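# Chapter 5. Folding Long-Sleeved Garments

After studying this chapter, you should be able to name the reference lines of a shirt, place it correctly on a work surface, fold both sleeves by the diagonal and the return method, and bring the body to a given packet size. Chapter 4 dealt with flat goods: towels, sheets, pillowcases. Those pieces have four edges and no attachments. A shirt has a body and two sleeves, and the sleeves account for most of the difficulty.

## 5.1 Terms

The *body* is the part of the garment between the shoulders and the hem. The *body axis* is an imagined line from the center of the neck opening to the center of the hem. All folds in this chapter are either parallel to the body axis (long folds) or at right angles to it (cross folds), with one exception, the sleeve fold, which may be made at an angle.

The *sleeve seam* is where the sleeve joins the body. The *cuff* is the free end of the sleeve, whether or not it is finished with a band. A sleeve is *placed* when it lies inside the outline of the body and its cuff points where the method requires. It is *free* when any part of it lies outside that outline.

A *packet* is the finished folded garment. Packet size is given as width by depth. Thickness is not specified, as it depends on the fabric.

## 5.2 The Work Surface

The table should be smooth, level, and deep enough to take the full width of the body with both sleeves turned in. It need not be deep enough to take the sleeves fully extended. Laundries that follow the Stavuvetti layout set the table at hip height and keep the front edge clear along its whole length, so that the folder can reach across the garment without leaning on it.

A light-colored surface is preferred. The outline of a dark or patterned garment can be read against it at a glance, and a hem that has turned under shows as a break in a straight line. On a dark surface the same fault is often missed until the packet is closed.

The garment may be laid with its body axis running away from the folder or running from side to side. The first position is usual for dress shirts. The second suits narrow tables and is used in most of the exercises at the end of this chapter.

## 5.3 Sleeves First

The sleeves are folded before any fold is made in the body. If a body fold is made first, the sleeve is carried along with it and comes to rest wherever the weight of the cuff takes it. The folder must then open the body again or push the sleeve in from the side, and both actions crease the fabric.

Each sleeve is handled separately. Take the cuff in one hand and the sleeve seam in the other. Lift the cuff, carry it over the body, and lower it so that the sleeve touches down from the seam outward. Smooth once, from seam to cuff. Do not smooth back toward the seam.

With one sleeve folded inward on the diagonal and the other still hanging out from the body, a shirt is at the halfway stage of this step. Its outline is uneven, and the creases across the body have not yet been smoothed.
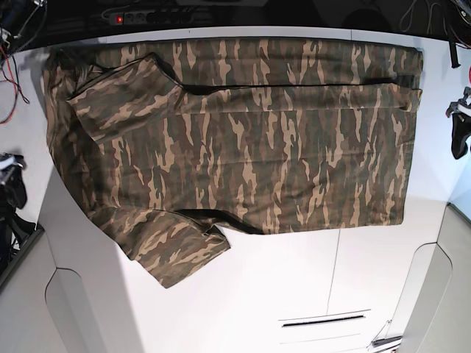 Rosine Fleury objects to the rule of handling the sleeves one at a time. In her view, a folder who has done 400 shirts should take both cuffs together and cross them over the body in a single motion, and separate handling is a habit taught to beginners that they then fail to drop. She adds that the single motion keeps the body centered, as the pull on one side is matched by the pull on the other.

The objection has merit for light shirting. With heavier cloth, the crossed sleeves form a ridge where one lies over the other, and the ridge carries through to the face of the packet. This book therefore teaches separate handling and treats the crossed method as a variation (Section 5.6).

## 5.4 Diagonal and Return Methods

In the *diagonal method*, the sleeve is laid across the body at an angle in one fold. It is quick, and the sleeve stays in place without being held. Its drawback is uneven thickness, with more layers near the shoulder than near the hem.

In the *return method*, the sleeve is first carried straight across the body and then turned back on itself so that it runs parallel to the body axis, with the cuff toward the hem. Two folds are needed. The thickness is more even, and the packet stacks better.

The two methods should not be mixed in one garment. A shirt with one diagonal sleeve and one returned sleeve will lean when stacked.

## 5.5 Patterned Fabrics

A pattern with a clear direction can be used as a guide. Stripes and elongated prints usually follow the length of the fabric, and a long fold made along them can be checked by eye. A cross fold is checked by whether the pattern meets itself squarely at the edge.

Broken patterns, camouflage prints among them, make creases harder to see. Light and dark patches lie side by side, and a shallow wrinkle may be taken for part of the print. The folder should check such garments by hand, passing a flat palm over each panel before the next fold. Seams need the same care, as a dark seam can disappear into a dark patch.

In a trial at the Zindstead laundry, 1,199 work shirts were folded on the same table, and the rejected packets were sorted by fault. The most common fault in printed shirts was a crease left under the sleeve. In plain shirts it was an off-center body. The Royer and Nernine procedures both now call for a palm check on printed garments before the first long fold.

## 5.6 Order of Work

The full sequence for a long-sleeved shirt is as follows.

1. Lay the garment flat and straighten the body axis.
2. Square the hem and turn out any rolled edge.
3. Place the first sleeve.
4. Place the second sleeve.
5. Check both panels by hand.
6. Make the long folds.
7. Make the cross fold or folds.

In the crossed variation, steps 3 and 4 are combined. All other steps are unchanged. A trained folder should complete the sequence in 20 seconds for plain shirting. Printed and heavy garments are not timed in this course.

Section 5.7 takes up the long folds and the calculation of packet width.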